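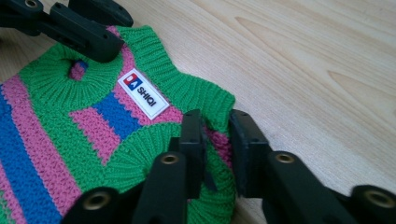
Small green, pink and blue sweater, laid flat.

Small Garments, Handout 2: Reading a Finished Sweater Before You Knit One

Hi again. Before anybody casts on, I want us to spend a whole session just looking at a finished garment (yes, a whole session, and yes, Maysoun, you can bring your own knitting as long as your eyes are up here for the first half). When I taught this course the first time I skipped straight to the pattern, and I ended up with a room full of beautiful neckbands attached to sweaters that wouldn't go over any head in the building.

So we start with the little sweater at the top of the page. It's the size you'd make for a pet or a doll, and I love it for teaching. Everything a big sweater does, this one has to do in a space you can cover with your hands.

Start at the neck

Always find the neck first. It tells you which way up you are, and on tiny things that's less obvious than you'd think! On this one it's a thick ribbed band in green, and the ribs fan out as they go around the curve. Draw that fan in your notebook. I don't care if it's a bad drawing. You're trying to get a feel for how a rib behaves when it has to travel around a bend, with the columns close together at the inside of the curve and opening up toward the outside.

The neck hole looks small when the garment is lying flat, and you can see a bit of pink through it from the layer underneath. Don't measure a neck like that and write the number down as your finished opening. Ribbing stretches. Measure it relaxed, then measure it gently pulled, and write both. Hussam Bitar asked last term which one goes on the pattern sheet, and my answer is still both, with the word next to each so you know in June what you meant.

The label

There's a woven label sewn on near the collar, set at a slant, and it reads SHIQI. When we get to finishing I'll ask you to sew a label on a practice square. Tack it at the corners first and look at it from across the room. Then sew. White on bright green shows every wobble, and so does your stitching.

Color blocks

Okay, this is the fun part. The body is bright green with blocks and stripes of pink and royal blue: there's a blue block in the middle with a pink one beside it, and green bands running above and below the pair. Toward the side you get a wide pink stripe with a blue one next to it.

Copy the layout onto your graph sheet as plain boxes and leave out the stitches for now. Then think about how you'd knit it. Two colors sitting side by side in the same row can be done a couple of ways, and for blocks like these I'd reach for intarsia, with a separate little bobbin for each area. Twist the yarns where they meet or you'll get a hole (we've all had the hole). The stripes are easier, just a change at the start of a row, and you can carry the old color up the side if it isn't going far.

I'm not claiming that's how this particular sweater was made. Your job is to work out how you would make it.

Look at the surface too. The pink and blue parts have a pebbly, slightly ridged look from all those small loops. Knit a swatch and hold it next to your drawing. If yours comes out smoother, go back and try a different stitch before you blame the yarn. Ghada Nimri went through three yarns before she tried changing the stitch, and she has asked me to tell you so.

Edges and openings

The cuff and the armhole band are green and ribbed as well, so they tie in with the neck. For animals I make the armhole deeper than looks sensible, and I keep the ribbing soft. For dolls you can get away with a snugger fit, but check that the hand goes through the cuff. Thumbs catch.

To do before we meet next

Swatch: 40 stitches wide, in any smooth chunky yarn. Akora is what I have in the cupboard if you're stuck, and Ansel has the key.

Graph sheet: color boxes only, in pencil.

Neck measurements: relaxed and stretched, from any small knit you can find at home. Baby hats count.

Bring one question about intarsia. If your bobbins tangle, bring the tangle too, I'd like to see it before you cut anything.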